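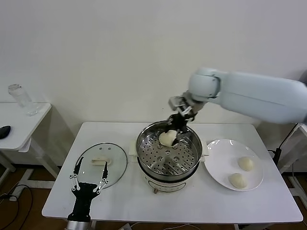
## About Sirkiven

Sirkiven is a small company in Hurkberg. We write working rules for robots that handle food and kitchen things near people, and we test these rules on our own tables before we give them to a customer. We started with one arm and a rented room. Today we have two rooms and a rulebook which our customers call simply "the Sirkiven book."

Many of our customers make arms or hands. Others, like the kitchen supplier Molefe, only buy them and want to know how to use them properly. Both receive the same text from us.

## How we work

A rule enters the book only after it was tried in 700 runs on a real task. Moving steamed buns from a steamer to a plate is the task we use most. A bun is soft and it marks easily, so a grip that is too strong shows at once.

Some rules from the current edition:

- The lid is put flat on the table, away from the path of the arm, before the first pick.
- The plate stands beside the steamer, and the arm does not cross the second hand to reach it.
- Grip force is set for the softest piece, also when the other pieces are firmer.
- Food touched by a test hand is never eaten. It is weighed and thrown away.
- A person may reach over the table only when the arm is stopped and the operator has said so aloud.
- Every dropped piece is written in the log, even if the run is later repeated.

The last rule is the one we are most strict about. Our log has 2,852 entries at this moment, and 1,309 of them are drops or bad grips. We show these numbers to every customer who asks, including the ones we would prefer to look better.

## The Fiston course

Fiston is our two-day course for operators. The first day is reading and discussion, the second day is at the table. Groups are small, and each participant must stop a moving arm by themselves before they receive the certificate. The next course begins in September.

## Visit us

Visitors are welcome on Wednesday afternoon. Please write to us first, and wear closed shoes.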